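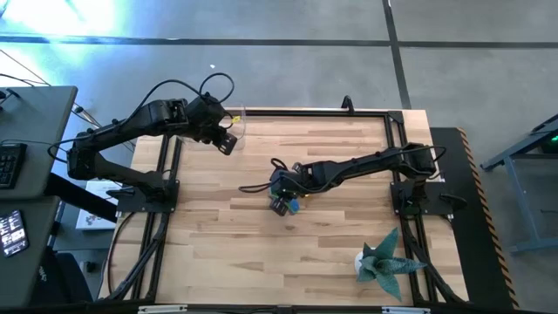
The two-armed table at Studaser, with the right arm holding something small and blue.

I nearly didn't go. It was raining sideways when I got off the train at Carham, the bus had already left, and I'd told myself that if the walk was more than 20 minutes I'd find a café and go home. It wasn't, so I got to the Studaser open day with wet socks and a very soggy printed ticket, and I'm glad I did!

Studaser have two floors of an old printing works behind the station. Upstairs is offices and a kitchen (good biscuits, bad coffee). Downstairs is where the robots live, and that's what most of us had come for. They let us round in small groups, and mine had a retired toolmaker in it who asked all the questions I was too shy to ask, plus a girl still in her school blazer who asked better ones.

The first stop was Lindgren, the older of their projects, which sorts parcels. I'll be truthful, it was a bit like watching a very polite post office. It was loud too, and I only caught half of what was said. I gather it gets through 300 parcels in a session when they run it for testing, and then somebody has to take them all back to the start, which sounded like the worst job in the building.

The second stop was the one I'd have paid for. It's called Datum, and it's the table at the top of this page — pale wooden planks in a black metal surround, with an arm fixed on either side so they both reach in over the middle. I'd been expecting something shiny and white, like a dentist's. These are matt black and all elbows, with the cables looped over the joints where you can see them, and each one ends in a gripper with fingers that point down at the table. There's a spiky plant in a little white pot standing on the wood as well. I've killed three real ones of those, so I was pleased to see that an artificial one is considered good enough for science.

Nikola Dimitriou was looking after this bit and I could have listened for another hour. The idea behind Datum is to get two arms to share a job, the way you'd hold a jar with one hand and turn the lid with the other. Picking a thing up is the easy part, apparently. Passing it across is where it gets hard, as both arms have to agree on where it is and one of them has to let go at the right moment. The toolmaker nodded all the way through this. He said it was exactly the same with apprentices.

I asked how many goes it takes before an arm is any use at a new task. Nikola said they'd recorded 180 for the last one and would have liked more. Each go is short, but you do have to put everything back in between, and I think I'd lose my mind by teatime.

What surprised me was how ordinary the place felt. There's a desk right next to the table with a keyboard on it, an office chair pushed in, and a heap of black cables going across to the left arm. On the far side there's a black mat with a yellow-and-black stripe down its edge, and we were told quite firmly to mind it. I minded it. The man behind me didn't, and got told again.

After that it was back upstairs for a talk, which overran. The slides were mostly graphs and the room was very warm, and I may have closed my eyes during the funding section. The questions at the end were livelier. Someone wanted to know when they could have one to do the washing-up, and the answer was a long laugh and then "not soon".

A few practical things if you fancy the next one, which is meant to be in December. Book early, the morning groups fill up first. There's a lift but it's small, so ring ahead if you need it. Wear something warm for downstairs, the floor is concrete and you're standing still for a good while. And take the path by the canal from the station, not the main road like I did. I only found it on the way home, when the rain had stopped.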